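Soltdale Film Society — minutes of the November meeting

Present: 9 members, with apologies from two more who were held up on the Sotberg road. The chair welcomed everyone and thanked them for turning out on such a wet evening.

1. Last season
The opening night of Quezada drew 142 people, our best house for a very long time, and there was much happy talk about the final courtroom scene — half the room still think the brother did it. Ticket money for the season came to £243 after hall hire.

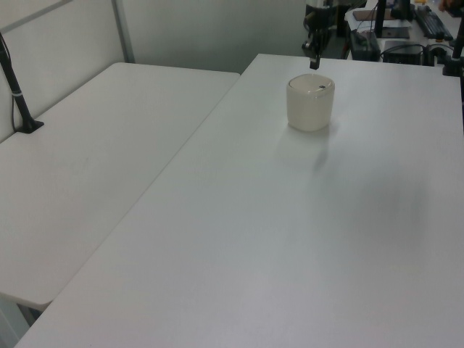
2. Spring programme
After a good long chat it was agreed to show Wolteo in March, with subtitles, and to ask the Sotberg club whether they would like to share the print. A comedy was also wanted for April. Titles to the secretary, please!

3. Any other business
The interval will be five minutes longer, as the tea queue has been rather slow. Meeting closed at 9.10 pm.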